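**Toltden two-arm bench kit, reviewed for people who have to sign for it**

Rating: 3 out of 5, and I went back and forth on the third.

I plan equipment for a small packing business. The Toltden kit was pitched to us as a way to get two arms working over one table without hiring an integrator. You get the arms, the grippers, the black rail frame and a folder of setup sheets. You don't get the table, the computer desk, or anyone to tell you how much floor the whole thing eats. Measure your floor before you look at a price list. The tabletop is the small part of it. Each arm needs room to swing, the desk wants to be close enough to reach the mouse, and the cables have to go somewhere that isn't a walkway.

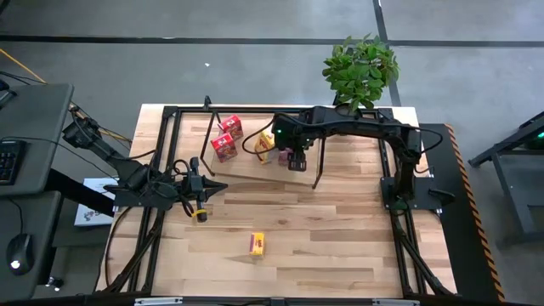 Power and cable runs were the first line I had left out of the budget. The second was fixtures. The brochure talks as if products simply appear in front of the gripper, facing the right way. Someone has to build whatever holds them, and that someone is on your payroll. I now put 23 hours against fixtures in any plan that crosses my desk, and I expect to be told it's too low.

Then there are test goods. Sales demos love one tidy carton. Ask for your own products, or at least a shelf's worth of ordinary groceries in different sizes. Small single-serve cereal boxes are a good choice: light, cheap, easy to dent, and printed on every side, so you can tell at a glance which way one is facing.
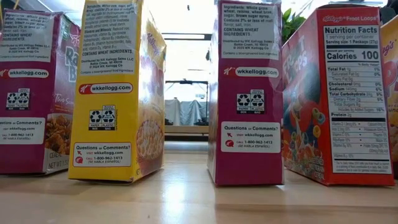

I'd budget for spoiled stock too. Our planning sheet for the Cerncombe site allows 246 cartons for the trial period, and I fought to keep that line in. A finance person will ask why a robot purchase needs cereal. Tell them it's cheaper than finding out on customer orders.

What I like: the frame is plain and gives you places to bolt things. The gripper fingers are simple shapes, and I can picture a local shop making spares. The second arm is a harder sell. Two arms in one work area means two sets of everything to maintain, plus the job of keeping them out of each other's way, and the quote treats that as if it were free.

I asked Toltden for figures on finger wear and was sent a sheet that stopped at 1000 picks. For a busy line that is no answer at all. Brilgate, who quoted us for a single-arm bench, at least admitted they had no number.
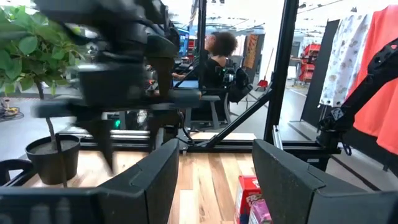
*Gripper-side view of two small boxes by the right finger, with the other arm on the move.*

Buy it if you have bench space, a patient technician and products that are mostly small boxes. Skip the second arm unless you can name the task it's for. Get the price of replacement fingers in writing, and ask whether the Hegazy service plan covers both arms or only the first. Ours came back in August with one arm on it, and I'm still waiting for the corrected copy.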